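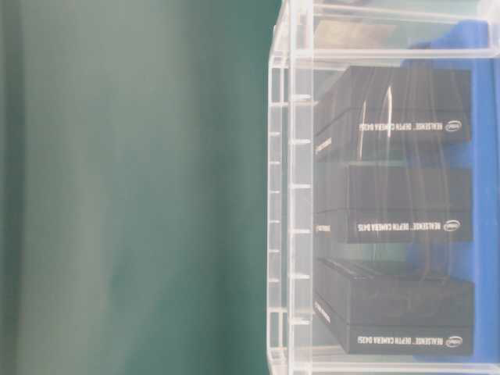

The clear storage bin is a see-through plastic container, usually open at the top, used for keeping small boxed goods together on a shelf or table. I've been writing up household storage for this site for a while now, and I'll admit the clear bin is my favorite entry of the lot (I own far too many of them).

Most have a thickened rim, which stiffens the walls and gives your fingers something to catch. Ribs or little ledges molded into the sides do much the same job, and on some makes they also hold dividers. My old Henari bins have grooves for four dividers each, and I've lost every single divider!

Clear bins get used a lot for boxed electronics. Boxes of the same size can stand on edge, side by side, like books, so you can pull one out without unstacking the rest. I like to leave a small gap between them, because cardboard packed tight scuffs at the corners. 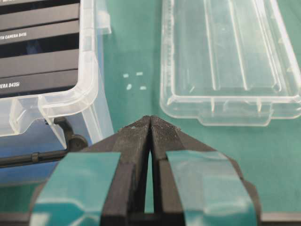 Then there's the question of what goes underneath. A hard plastic base slides around on a bare tabletop and can scratch it, so plenty of people put down a cloth or a mat first. I'm fond of green for this: it's easy on the eyes, and the pale edges of the plastic show up nicely against it. Cloth does crease, though, and a small bin with feet can rock on a fold.

Lifting is simple enough. Take the rim on both sides and keep it level, or everything tips toward the low end. I once carried a full one by a single corner and spent the evening picking up batteries.

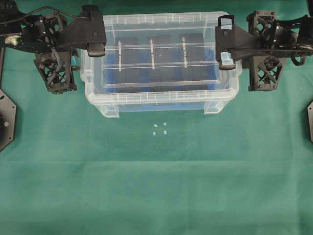 Janka Holub wrote in to say that she never moves a bin by the rim once it's really full, and slides a hand under the base instead, after a Berner one cracked on her at the corner. Fair point, and I've started doing the same with my bigger ones.

For cleaning, use lukewarm water, a drop of dish soap and a soft cloth. Paper towels leave fine scratches that catch the light forever after.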